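Postal vote applications stuck at "awaiting signature", March 2018

Hi all, Jarosław Makowska here, writing this up as I go so whoever picks it up next doesn't have to start from scratch!

- First sign of trouble: the Jundby council office rang to say 55 postal vote applications had come in through Pledesa and none of them would move past "awaiting signature". The forms had all been signed (I've seen the scans, lovely clear ink on every one).
- I restarted the import and got the same 55 back, plus a cheery green tick telling me all was well. Thanks for that.
- Next I had a look at the ward list. Lightfoot ward was redrawn before the by-election and its code went from 2 to 22, but the import was still looking for the old one. So it couldn't match the voter, and when it can't match the voter it just blames the signature!
- Changed the code in the settings, ran one application by hand, and it went straight to "ready to check". Had a biscuit at this point.
- Ran the rest in one go. All through except a pair with the old Cletetti Road postcode, which I've sent back to the office to fix by hand.

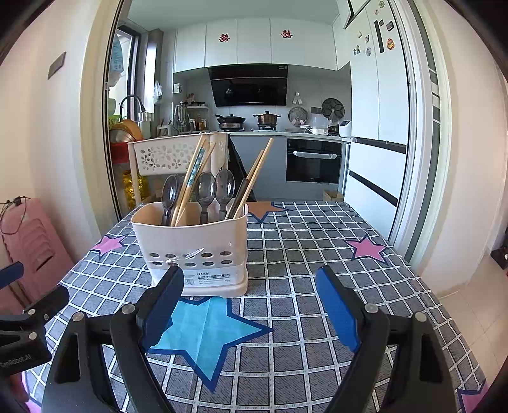

- Still to do: the full register is 3000 names and I don't fancy reloading it in the daytime while the clerks are using it, so I'll set it going tonight. Could someone also change that error wording, please? It had me squinting at signatures for half the morning.

Leaving the ticket open until the reload is done.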